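Home | About | Projects | Jobs | Contact

Demonstration Operators (paid, part time)

Posted 6 June 2023 by the Paju hiring team

Paju is looking for people to show robots how to do bathroom work. You will use a hand-held gripper to carry out simple jobs, and the recordings will be used to train robot arms. No background in robotics or programming is needed. If you have worked in cleaning, plumbing, building maintenance, or a hotel, we would especially like to hear from you.

The project is called Trarkach. It started in February with kitchen tasks, and we are now moving on to restrooms. We have space for 6 operators in this round.

What the work is

Most of the day is spent doing short tasks with the gripper in your hand. You squeeze the handle to close the fingers and let go to open them. A camera on the tool records what the fingers are doing while you work. One try at a task is called a demonstration, and most of them last less than a minute.

Tasks on the current list include:

- picking up a toilet seat lid and setting it down in a new spot
- taking a roll of paper off a holder and putting a new one on
- pressing a flush button
- picking up small items from the floor next to a toilet
- moving boxes and supplies out of the way before cleaning
- wiping a tank lid or the rim of a bowl

You will repeat each task many times. Between tries you change the starting layout a little, so that the robot does not learn only one position. The task sheet tells you what to change and how far. Some sheets also ask for mistakes on purpose, such as a poor grip followed by a correction. Please follow these as written, even when you can see a quicker way to do the job.

A smaller part of the work is remote control. You sit at a desk with two hand controllers and guide a robot arm through the same tasks while watching a screen. This is slower than using the hand-held tool and takes more practice. Operators usually begin on the gripper and move to the desk after 4 weeks, though you can stay on the gripper if you prefer it.

You will also spend time each day checking your own recordings. A recording is thrown out if the fingers were out of view, if your other hand helped with the task, or if the tool was moved too fast for tracking. You mark those and do them again. There is no penalty for a bad recording that you mark yourself.

Where it happens

Work takes place at our Revwood site, on the ground floor. There is parking behind the building and a bus stop across the street. The restroom area is used for recording only. Staff restrooms are down the hall.

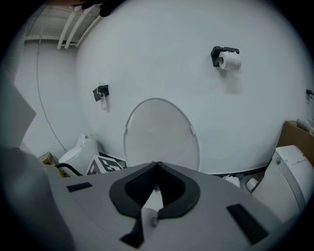 Operators work in pairs. One person holds the tool while the other resets the layout and reads out the next line of the task sheet, and you trade places every 30 minutes. The tool gets heavy by the end of a turn – please think about this if you have had trouble with your wrist or shoulder. You are welcome to try it at the interview before deciding.

Who we are looking for

You should be at least 18 and allowed to work in the United States. You need to be able to kneel, bend, and stand for a good part of a shift. Steady hands matter more to us than speed. Left-handed operators are wanted, as nearly all of our recordings so far were made with the right hand.

You should be comfortable following written instructions in English and typing short notes into a tablet. Game controller experience helps with the remote control work, but it is not required.

Hours and pay

Shifts are four hours, either morning or afternoon. We ask for at least three shifts a week. Pay is by the hour and is the same for gripper work, remote control, and checking recordings. Training is paid at the full rate. The hourly rate is given in the first phone call, before you are asked to come in.

This round is planned to last until we have roughly 70 hours of accepted recordings. After that we expect to offer more shifts on a laundry room project, but we can't promise them yet.

What is recorded

The tool camera records your hand, the objects, and the room around them. It does not record sound. Faces are blurred before anyone outside the project sees the files. The recordings are shared with Peltex, our partner on the arm software. You will be given a consent form to read at home before your first shift, and you can ask questions about it at any time.

How to apply

Send us a short message through the contact page with the subject line "Trarkach operator." Tell us which shifts you can work, which hand you use, and anything you have done that seems useful. A resume is fine but not needed. We reply to everyone, usually within a week.

The interview takes an hour and includes a tryout with the gripper. Wear closed shoes and clothes you can kneel in.

© 2023 Paju. All rights reserved. | Contact | Privacy | Back to top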